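Folding red tees so they don't crease across the front

gsauerland
Saturday, November 5, 2022
I keep reading that folding in thirds around a board stops the chest crease. I've done it all October and I don't buy it. Red knit on a white table, so every line shows.

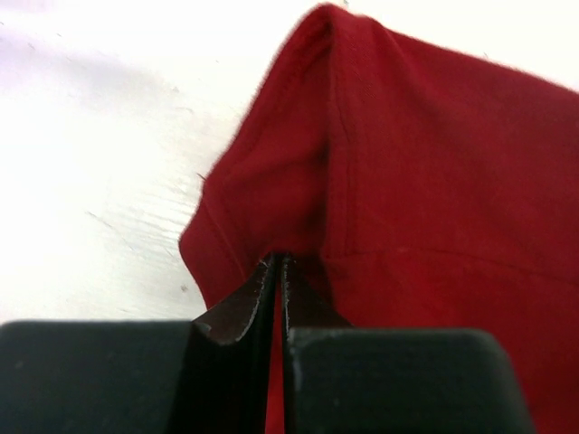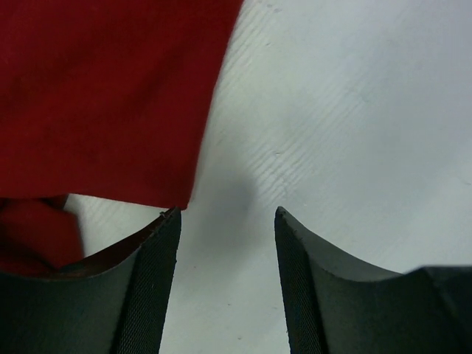

My feeling is the board just moves the crease over a couple of inches. Has anyone really gotten a flat front, or do we all repeat what the Skilen booklet says?

ruvum_834
The booklet wants you to buy the board. I've folded by hand for years and they stack fine.

Piyumi Mondal
Disagree. The board works if you smooth the cloth first. Most people skip that and blame the board.

gsauerland
I smoothed mine. Twice. Still got a line.

stanurstead
How high are you stacking? I stopped at 4 to a pile and the lines got softer. Dark red seems to show it worse than gray, too.

ruvum_834
Or roll them. No fold, no crease.

Piyumi Mondal
Rolling gives you wrinkles all over and a hem that curls up. I'd take one line — at least you can iron that.

gsauerland
I don't want to iron a T-shirt. I'll try the short piles, but I'm not expecting much.

stanurstead
Give it a week before you look.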